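Restard gripper comparison: read me first

Hello! I'm Wyn, and this folder holds everything from the finger swap tests I ran with Cauã Fontes at the Murnport bench. We wanted to know whether the ribbed Mizuno fingers are worth the bother over the flat ones we'd been using on the Stirnuvus arm, and the short answer is yes for bags, no for anything thin and stiff. The long answer is in the results file, along with a fair bit of grumbling.

What you get

1000 attempts in all, split over 29 sessions. Each session has its own folder with the wrist camera stills, the joint log and a plain text note from whoever was driving (Cauã's are short, mine go on a bit, sorry). The notes are worth reading before you trust the labels, especially in the early sessions when we were still arguing over what to call a slip.

Grippers tried

flat: plain fingers, the old set
ribbed: Mizuno fingers, standard pads
ribbed_soft: the same fingers with softer pads, which I like best and Cauã can't stand

Same arm and same controller for all 3. The camera stayed on its bracket as well, though I nudged it in session 2 and had to calibrate again, so use calib_b from there onwards. Please don't mix the two files. I did, and lost a whole Friday to it!

How attempts are marked

held: lifted and kept up until the timer ran out
slipped: left the table, then came down early
missed: never left the table
skip: arm fault, or one of us pressed stop

Things we pick up

Mostly household bits: plastic bags, small trays, cloths, sponges, a few boxes. Bags gave us far and away the most trouble, so they got the most attempts. The thin plastic folds away from a flat finger, and a knot is a lovely thing to grab if you can get the angle right. When the bag is up against a wall you lose half your approach directions, and the planner sulks. Those attempts are tagged "corner" and I'd look at them first if you're comparing fingers.

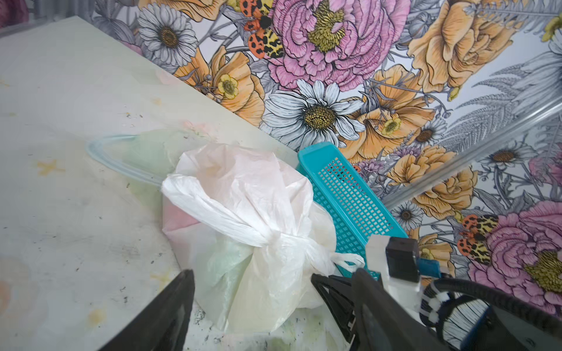
Wrist camera view, tag "corner": knotted white bag against the wall, turquoise basket to its right.

Known problems

Light coloured bags on the pale tabletop confuse the depth estimate, and the patterned wallpaper doesn't help the edge finder much either. If your segmentation keeps picking out flowers, turn on the wall mask in settings.txt. The force readings drift over long sessions, so re-zero them from the idle stretch at the start of each log.

Still to do

Cauã is redoing the cloth labels and hopes to have them in by December. I've got a script for lining up the stills with the joint log, but it needs tidying before anyone else sees it. If you spot a wrong label, send me the session number and the attempt number and I'll fix it in the next release.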